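Packing and Unpacking a Tray With Grippers: Kitchen Table Tips From Our Robotics Club
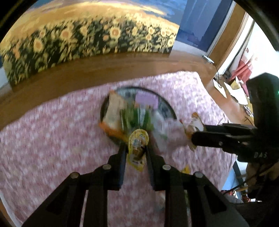 Geetha Kotian

When my students ask what they should practice at home between club meetings, I always give the same dull answer, which is to go and put away some groceries. They groan, of course, but groceries are wonderful practice! Snack bags crinkle and slide, greens flop over, and a thin plastic bag will wrap itself around anything. You can spend a whole season on foam blocks and then come completely undone over a packet of chips.

These are the notes I hand out each October to new families at the Catomell club, tidied up a little so that I can stop photocopying the old ones.

Set up the table first. A tablecloth is a good idea even if your table is nothing special. It keeps a tray from skating about when a jaw bumps it, and crumbs go out the back door in one shake. A busy pattern like pink and white is pretty, though small scraps do hide in it, so run your palm over the cloth before you begin again. Smooth out the wrinkles as well. Students always blame the gripper when a tray is rocking on a fold.

Choose a tray with a rim. A round one is my favorite, as there are no corners for the fingers to catch on. If the inside is shiny, move your lamp until the glare is off to one side. Ajith Kartha, who helps me with the older group, puts a damp dishcloth under his tray and swears by it. I find the tablecloth is enough, and we have agreed to go on disagreeing.

Mix your groceries. Put soft things and stiff things in together, with one bundle of something leafy in the middle where it gets in everybody's way. Long stalks are the best teachers (spinach with the roots trimmed, or any bunch with a bit of length to it). Take hold near the thick end of the bundle. If you go for the leaves you will have a salad on the floor, and wilted greens are hopeless by the second round, so stand them in a glass of water while you stop for tea.

For little packets, come in slowly and close the fingertips on the flat sealed edge if you can reach it. Squeezing a packet around its fat middle makes it squirt out like a bar of soap.

Big snack bags are easier with two grippers, one person on each or one in each hand. Let the first gripper clamp and hold still while the other one does the moving. Our beginners want both hands going at once, and then the bag twists and everything near it goes over! Say "holding" out loud when you have it. It feels silly for one evening and after that you will miss it when your partner forgets.

Torn bags can stay in the practice pile as long as they have nothing loose left inside. A ragged top gives the jaw something different to find. Thin plastic carriers I would leave for last, and tuck the handles under so they don't trail over the side.

Keep cables off the work. Let them run down behind the hand and away from the tray, and have a look at them before each turn. A loop of cable around a jam jar has cost me one jam jar and a very good rug.

Wipe the jaws when you finish, using a barely damp cloth and then a dry one, and keep the water well away from the wiring. Go around the pivot pins with a dry cotton swab. Salt and snack dust get in there and the fingers start to feel gritty. Check the screws while you're at it, snug and no tighter.

A round at our club is 4 minutes, tray full to tray empty and back again. At home please don't bother with a clock for the first week or two. And wash the greens properly before anyone cooks them. Mine went into dal last night and were perfectly good.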